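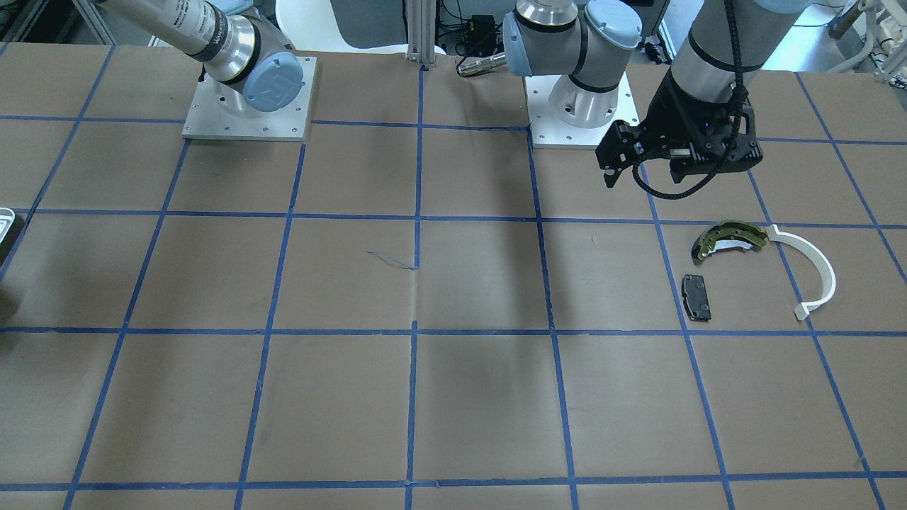 Week 6 – Judging a vendor's claims
Notes: Dorota Tomaszewski

Our case is the Ratside parts-sorting kit, sold as a two-arm package for brake work. The brochure says 95 per cent pick success. Ask: 95 per cent of what? Gosselin's own test sheet lists 20 picks of one part, laid out by hand. That tells you very little about a mixed bin.

Points to raise with any seller:
Who placed the parts, and were they moved between runs?
Does a dropped pad count as a miss? (Ratside doesn't say.)
Is the second arm used at all, or just paid for?
Setup time. The quote says 14 hours – get that in writing.

Read Öberg's review before the tutorial, pages 42 on. She is kinder to the gripper than I am.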